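Kitchen table notebook, 2024-12-26

Quiet day in the building, so I finally got to the kitchen table. Brenda Rudd has been after me since August to write down what lives on it and where, because every time one of us needs a plate we all have a different idea of where plates go. So this is for her, for Yaowalak when she's back, and mostly for me in a month when I've forgotten everything.

The plan for the day was simple: lay the whole kitchen set out on the brown top, decide what stays, sort out the dish rack, and make the list for the Brarkerus order. I started with everything out at once, which was too much stuff, but I'd do it that way again. You don't see how much room a toaster oven eats until the mug tree and the corn are up against it!

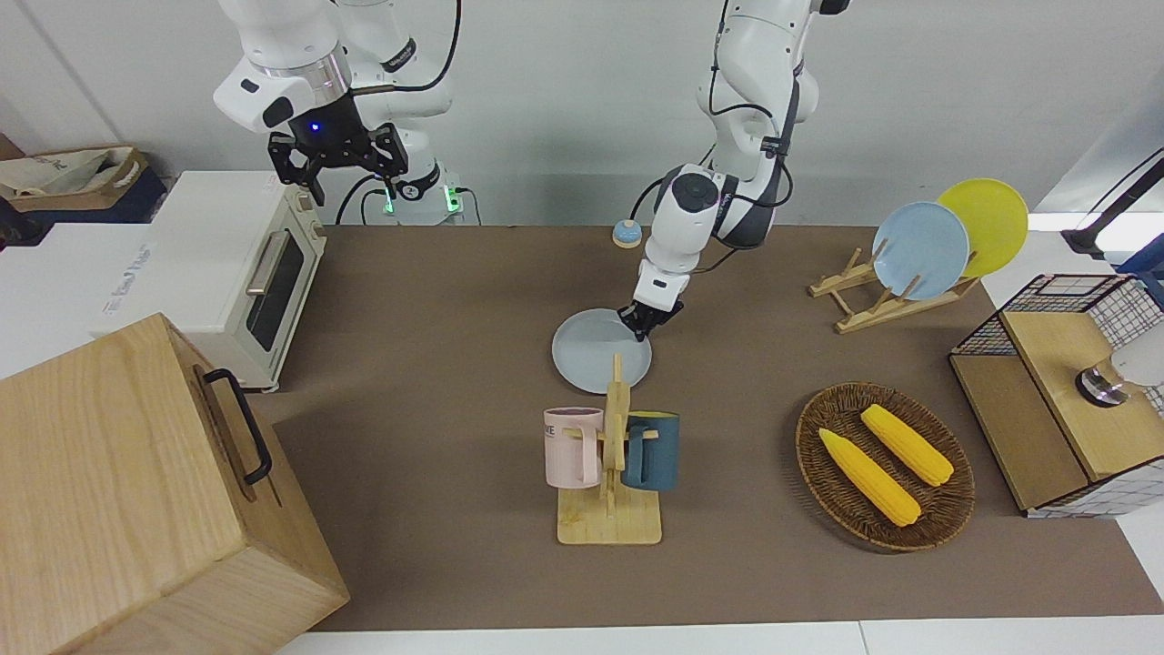

What stays

Toaster oven, yes. It's the cream one and it goes with the rest of the set. It needs 15 inches clear in front of the door or you end up bumping the mugs when you open it, so let's call that a rule.

Mug tree, yes, with the pink mug and the teal mug on it and no others. Yaowalak wanted to fill every peg (she has a whole shelf of Flevora mugs waiting) but I tried it with more last week and the post leans. Two is fine. One on each side, please, so it balances.

The call bell I'm still on the fence about. I like it, Brenda hates it, people ding it on the way past. It stays until the new year and then we talk.

Corn. I thought I'd hate having corn out permanently but it's grown on me, and the woven basket is a really good shape for it. The ears lie down flat and you can pick one up without the other one coming along. In the old Enell bowl they kept sliding into the middle and I was forever fishing around for the bottom one. The bowl is in the cupboard if anybody misses it.

The dish rack was the real job. It's a nice light thing, all wooden, and I had it on the right for ages out of habit, where it was in the way of the toaster oven door. Left side or front is much better.
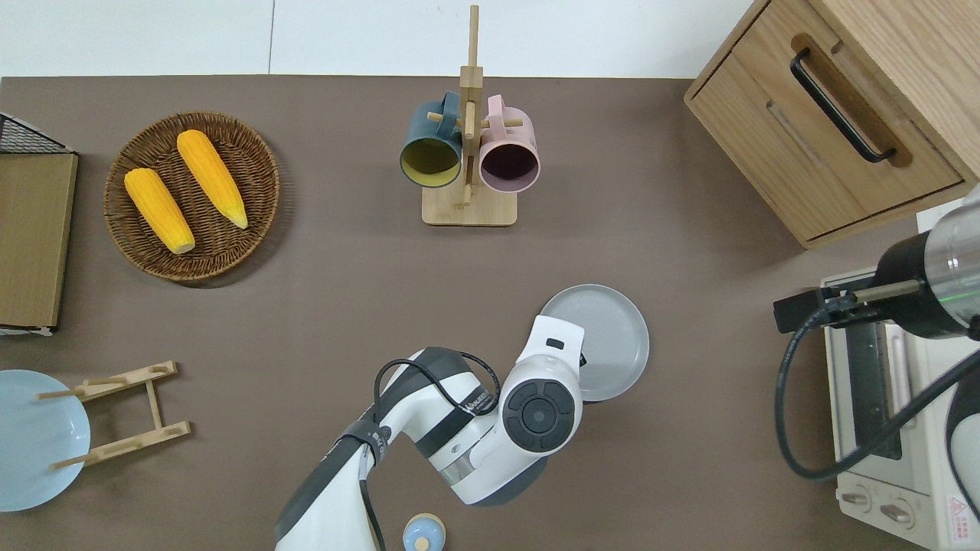 Anyway, I spent way too long on the plates. The blue one and the yellow one belong in the rack. The grayish one I keep leaving out flat, since it's the one I grab for everything, and I've decided to stop fighting that and give it a proper spot on the table. It sits well next to the corn. There's enough room for a hand to get in between and it's an easy reach to the rack from there.

Tried the rack at a few different angles too. Square to the edge looks tidy but the front plate is awkward to get hold of from my side. Turning it a little toward me fixed that. I put a pencil tick on the underside of the top where the corner of the rack goes, so feel under there if you move it.

Yaowalak's idea for the wire-framed basket with the grid fabric was to lay a board across it and use the top as a shelf. I was doubtful (the sides are only cloth!) but it takes a container just fine and gets one more thing up off the table. Don't stand anything heavier on it. 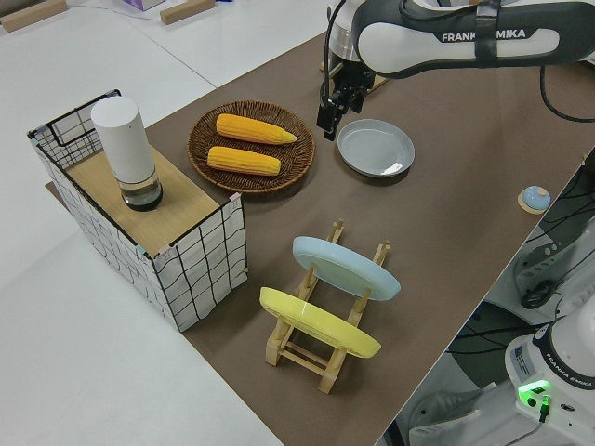
Yellow plate in the front slot, light blue behind it, corn within reach.

Measured the top while I was at it, for the mat order. The usable part comes to 70 inches the long way once you allow for the cabinet. The Inthanon mats come in one length only and it's shorter than that, so either we live with a strip of bare table or we cut two and join them. I vote bare strip. Joined mats curl up and then a plate catches on the lip, and I've already been through that once on the old bench.

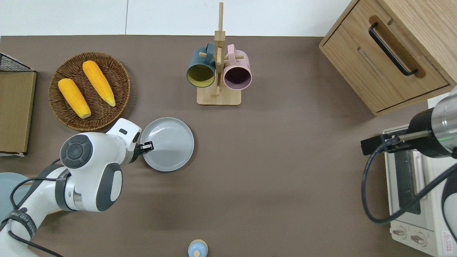 The order itself is small. Felt pads for under the mug tree, pack of 20. Spare pegs for the dish rack if Brarkerus sells them separately, otherwise Brenda says she can turn some from dowel. A second woven basket, same size. Shelf liner for the cabinet. Charge it all to 372 like last time and put my name on it so it doesn't end up at the front desk again.

Still to do: wipe down the inside of the toaster oven, find a better home for the tote bag, ask Yaowalak if she wants her Flevora box back, and go over the rack with sandpaper where it feels rough on the bottom rail. I'll start with the rack.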